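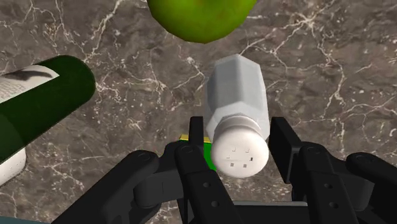
*A salt shaker between the fingers of the gripper, in Prolard's simulated kitchen.*

**Dranby kitchens to hand table clearing to robot arms from August**

Prolard will put robot arms to work in four of its staff kitchens at Dranby, after trials in simulation using software from Sartori. The arms will pick up what is left on the counters after lunch and sort it for washing, storage or lost property.

The 30 kitchen staff keep their jobs and their hours. Clearing up now takes 55 minutes at the end of each lunch shift, and that time will move to food preparation and serving. 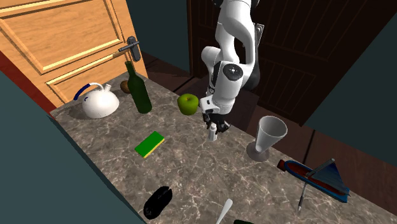 Staff chose many of the objects used in the simulation and will be able to stop an arm at any point. Glass will still be cleared by hand at first – the company will look at this again once the arms have settled in.

Training is being run by Arow in paid time, in small groups, and includes a session on reporting faults. Shift patterns for the autumn will be posted in each kitchen before the arms start.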